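The vanity has been in the upstairs room since February and I have finally started using it properly. Before that it was a place to drop mail and receipts on the way past.

I bought it secondhand from a seller in Ustidby for 300, and paid a bit more to have it brought up the stairs. New ones in this style start at 600 at Alipour, and the big carved sets go up to 3,000, so I was happy with the price. The drawer sticks a little. I rubbed a candle along the runners and will do it again when the weather gets damp.

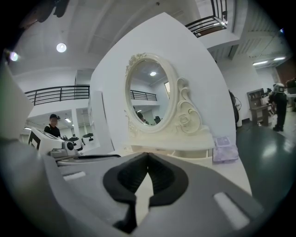
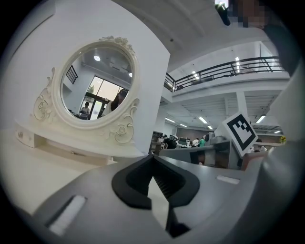
The white vanity with its oval mirror, up against the white wall.

Cleaning the carving takes longer than I expected. Dust settles in the roses and a cloth just pushes it deeper. I use a soft, dry paintbrush first, then a barely damp cloth on the flat parts. For the glass I spray the cloth and wipe from the top down.

I'm trying to keep the top mostly clear. Makeup goes in the drawer, hairbrushes go in the bathroom, and anything still in its packaging gets opened or returned by the end of the month. Next I need a stool. Arport has one I like, but it's too tall to push under the table.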